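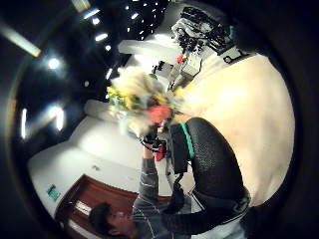

Mixed bouquet held by the stems, gloved hand, blossoms clear of the sleeve.

Handling and re-cutting a mixed bouquet

These notes cover a hand-tied bunch of the ordinary market kind: several colors, plenty of leaf, stems of uneven thickness. They apply to fresh stems. For fabric flowers, skip to the last section.

Grip. Hold the bunch by the stems, just under the lowest bloom. Close the fingers enough to stop the stems from rotating and no further. Gloves are useful with roses and with anything that leaks sap. A thick glove reduces feel, so check soft stems for bruising after each move.

Water. Fill the vase before unwrapping. Two quarts is enough for a bunch of 16 stems in a straight-sided vase. Use cool tap water. Bulb flowers prefer less depth, around 2 inches.

Cutting. Take an inch off each stem at a slant with a sharp knife or bypass pruners. Scissors crush woody stems. Strip every leaf that would sit below the waterline.

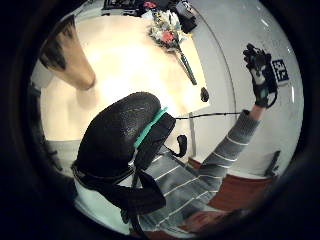 Bouquet laid flat on a light tabletop, small dark rounded object near the stem end.

Laying out. Work on a pale, well-lit surface; browned petals and split stems show up faster against it. Lay the bunch on its side with the heads pointing away from you. Move cables, tools and small parts to the far edge before any water comes out. Sort by stem length, longest first, then rebuild the bunch by adding each stem at the same angle and turning the whole a little each time. Tie at the narrowest point with soft twine.

Long single stems. Do not lift by the tip of the stem. The head swings and the neck can snap. Slide one hand under the blooms and take the weight there.

Fabric flowers. Dust with a dry, soft brush, working from the center of each bloom outward. Wired stems may be straightened by hand but will break if bent repeatedly at one point. Store flat in a box, out of sunlight.

Correction from Muthoni Shirima, Drurkcombe: tulips go on growing in the vase. Re-cut them every second day and turn the vase at the same time.

Next page: Cleaning narrow-necked vases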